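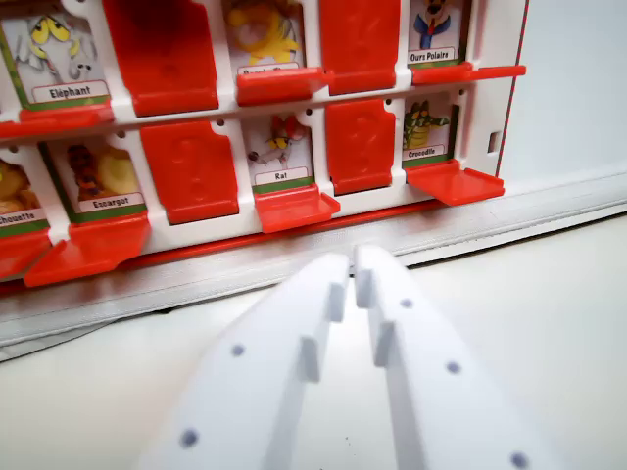 How much should you set aside for a first robot arm if you only need it for small tabletop jobs?

More than the arm costs. For our little setup the arm was 3000 dollars and everything it needed before it could do a useful hour of work came to another 3127, and I had planned for 1000.

So that's the short version, and if you're here because you typed something like that into a search box, you can take those two numbers and go. But a few people have asked me to write down where it all went, and I've been putting it off since the spring, so let me get into it.

A bit of background for anyone new. I share a workspace in Ustberg with Danilo Magbanua and Shahzad Bugti, and between us we do small-batch design and testing work, mostly for people who make things for kids and classrooms. A lot of that is opening and closing stuff. Lids, flaps, latches, little doors. You open it, you close it, you write down how it felt, you open it again. Danilo did so much of this last winter that his wrist was in a brace, and that's when the robot talk got serious.

My first spreadsheet was so cheerful! One line for the arm, one line for the gripper, one line that just said "misc" with 1000 next to it. I showed it to Gerardo Dumlao, who used to buy equipment for the packing plant out at Bovport, and he asked me what was in misc. I said cables. He asked what else was in misc. I said, um, a table?

He sent me home to do it again, and he was right to.

The table was the first surprise. We had a table. It was a perfectly nice table until you bolt something to it that moves fast and stops hard, and then it's a very large tuning fork. We went through two versions before we gave in and bought a heavy one secondhand from a school auction in Padilla, plus the van rental to get it home, plus lunch for the cousin who drove the van. I put the lunch in the budget. I think you should put the lunch in the budget.

Then fingers. I want to spend some time on fingers, as this is the part I got most wrong. The gripper we ordered came with a pair of stock fingers that are fine for picking up a block. They are no good at all for getting under the lip of a thin plastic flap. So you end up printing your own, and then you print them again with the tips a little narrower, and then again because the narrow ones snapped. Filament is cheap. Somebody's time is not, and Shahzad spent the better part of three weeks on those, which I'd written down as costing zero. If I did it over I would give fingers their own line and make it a big one — bigger than cables, bigger than the table.

Also padding! Small light things slide. If your part weighs next to nothing, the robot will push it around the tabletop long before it gets anything open. We tried tape, we tried clamps (which got in the way of everything), and a soft strip under the part has done better than either. It cost less than the lunch.

What else. A second camera, after we decided the first one was looking from a useless angle. A proper stop button you can hit from where you're standing, which should have been on page one of the spreadsheet and I'm a little embarrassed that it wasn't. Better lighting, because glossy plastic throws back every lamp in the room and the software gets confused about what's a flap and what's a reflection. An insurance rider. Shipping, which for some reason I'd pictured as free.

And training. Aoi Chiba came by for a couple of days to get us going and she was worth every cent, but I hadn't budgeted a cent. She's the one who told us to start with the dumbest possible task and stay on it until we were bored. We did, and we were.

Now, leasing. We did look into it. There's an outfit called Prungate that rents arms by the month, and their contract was readable, which I appreciated. For a single project I'd probably go that way. We knew we'd be at this for a couple of years and that the odd fingers and fixtures would be ours whatever happened, so buying made more sense. Radosław Wilczyńska, who has the unit across the hall and has rented just about everything in it, thinks I'm wrong about this and has asked me to say so. There you go, Radosław.

If you're putting together your own numbers this July, here's what I'd do. Write down the exact object you want handled first. Go get one and put it in front of you, and open and close it yourself with two fingers, slowly, and notice how often you use your other hand to steady it. Every time you do that, it's a line in your budget. A fixture, or a strip of padding, or a second arm if you're unlucky (we talked ourselves out of the second arm, so far).

Then leave time as well as money. I'd told our clients we would be up and running in two weeks and it was a lot closer to two months, and the month I spent apologizing on the phone isn't in the 3127 anywhere.

Would I do it again? Sure. Danilo's out of the brace, and I've started sleeping through the sound of the motors in my head. The spreadsheet has grown to four tabs and the misc line is gone. I can send a blank copy to anyone who wants it, just leave a comment with your email and be patient with me, I'm slow at answering in the summer.

Next time I'm going to write up the finger designs, if Shahzad will let me show the ones that broke.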